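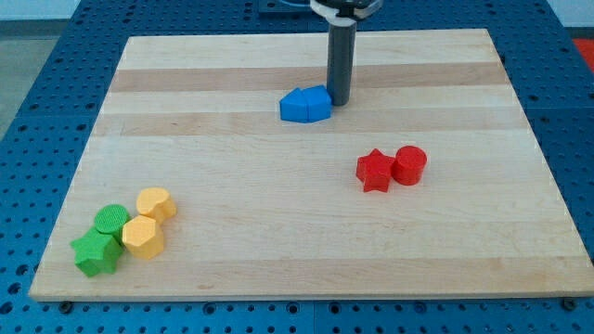 4. Placing the board and the blocks

4.1 Put the wooden board on the blue perforated table with its long side toward you. The strips of the wood must run from left to right.

4.2 Press on each corner with one finger. If the board rocks, turn the foot under that corner until it stands quiet.

4.3 Put the toy blocks on the board in separate groups. In a group the blocks may touch - this is allowed.

Note: Keep a free border of 60 mm on all sides of the board.

Caution: Do not oil or wax the board. The blocks will slide too easily.

4.4 Wipe the board with a dry cloth after every 17 rounds. Small dust collects in the table holes, so please clean them also.

Spare feet can be ordered from Hono, bag no. 1000.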